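Looking After Bowls, Boards and Other Kitchen Things You Use Every Day

Filed under: Kitchen, Cleaning, Storage

Most of the wear on kitchen things comes from washing and storage. The cooking does very little. These are the habits we keep at home, collected over the years and added to when a reader writes in with something better.

Stuck bowls

Two bowls that have jammed together should never be pried apart with a knife. Stand the lower one in warm water and fill the upper one with cold water and a few ice cubes. Wait five minutes, then twist gently. If they don't move, run a little dish soap around the rim and leave them for 15 minutes before trying again. Glass needs more care than metal. Use warm water from the tap, not the kettle.

To keep it from happening again, put a paper towel or a coffee filter between bowls that fit tightly. Bowls that were washed and stacked damp are the worst for sticking.

Stains in light-colored bowls

Tomato, turmeric and beet will mark plastic. Rinse with cold water first, as soon as the bowl is empty. Then make a paste of baking soda and water, about as thick as toothpaste, and spread it over the stain. Leave it overnight if you can. Rub it off with a soft cloth. A sunny windowsill will take out some of what is left, especially turmeric.

Gray lines in stoneware are usually metal from spoons and forks, and they sit on top of the glaze. A mild powder cleanser and a damp cloth will lift them. Rinse well. Don't use steel wool on any glaze.

Smells in plastic

Crumple a sheet of plain newspaper, put it in the container, close the lid and leave it for a day or two. Wash afterward. For onion and garlic, wipe the inside with white vinegar first. Lids hold on to smells longer than the containers do, mainly in the groove, so run an old toothbrush around it.

Keep one bowl for raw meat

Pick a color and stick with it. In our kitchen red is for raw meat and fish and doesn't get used for anything else. It saves asking. If all your bowls are the same, a dot of nail polish on the underside does the same job, though it has to be redone now and then if the bowl goes through the dishwasher.

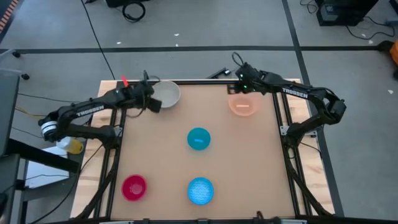 Setting out before you cook

Measure everything into bowls before the stove goes on. It seems like extra washing, but most of it only needs a rinse. Put things that go into the pan together in one bowl. Onions and carrots can share. Garlic gets its own, as it burns sooner. Set the bowls in the order you will need them, starting on the side nearest the stove, and put each one in the sink when it is empty.

A damp dishcloth under a mixing bowl keeps it from turning while you stir. Fold the cloth in four and press the bowl down onto it. The same works under a cutting board. A dry cloth slides.

Jouko Ahonen wrote to say that he uses a wide rubber jar ring for this. We tried it and it holds well on a smooth counter, less well on tile.

Wooden boards and spoons

Wash by hand in hot water with a little soap, and dry right away with a towel. Stand boards on edge so that air gets to both sides. A board left flat on a wet counter will cup, and once it rocks it is hard to fix. You can try laying it hollow side down on a damp towel overnight, then standing it up to dry slowly.

Oil boards when the wood looks pale and feels rough. Use food-grade mineral oil. Olive oil and sunflower oil go sticky and start to smell. Put on more than you think the wood wants, leave it until morning, and wipe off what is left. A new board should get 3 coats in its first week.

If a spoon has gone fuzzy, sand it with fine paper along the grain, rinse off the dust, let it dry and oil it. Throw out spoons that have split at the bowl end. Food gets into the crack and you can't get it out.

Protecting the counter

Flattened cardboard is good for messy jobs such as polishing, descaling or potting up herbs. Cut along one corner of a big box, open it flat and tape the seam on the underside. It soaks up drips that would run off a plastic sheet. Fold it up with the mess inside when you are done. Greasy or painted cardboard goes in the trash and not in the recycling.

Don't use it anywhere near a lit burner, and don't put a hot pan on it. Use a trivet or a folded dry towel for that. A wet towel lets the heat straight through.

Shelves and drawers

Heavy bowls belong below waist height. Light ones can go up high. Keep the bowl you use most at the front with nothing stacked in it, even if that wastes some room. We had ours at the bottom of a stack for years and lifted the rest out every single time.

Measure a cabinet inside the door frame before you buy racks for it. The opening is often narrower than the space behind it, and the hinges take up a bit more. Write the measurement in pencil on the inside of the door.

Shelf liner should be cut slightly short at the front so that it doesn't curl. If the old liner has glued itself down, warm it with a hair dryer and pull slowly from a corner. Cooking oil will loosen the leftover glue. Wash the oil off with dish soap and let the shelf dry with the door open.

Hard water marks

Fill cloudy glass bowls with one part white vinegar to three parts warm water and let them stand for half an hour. If they come out clear, it was lime. If they stay cloudy, the surface has been etched by the dishwasher and nothing will bring it back. Wash the rest by hand from now on, or use less detergent.

Never mix vinegar with bleach, and don't use one straight after the other on the same surface.

Small chips

Run a finger carefully around the rim of each bowl when you put it away. A chipped rim on a bowl you eat from means it is finished in the kitchen. It can still hold clothespins, screws or bulbs over the winter. Wrap broken glass in several sheets of newspaper and write GLASS on the outside before it goes in the trash.

More in this section
Getting burned milk off a pan
Sharpening with a plain stone
What to keep under the sink
Drying herbs in August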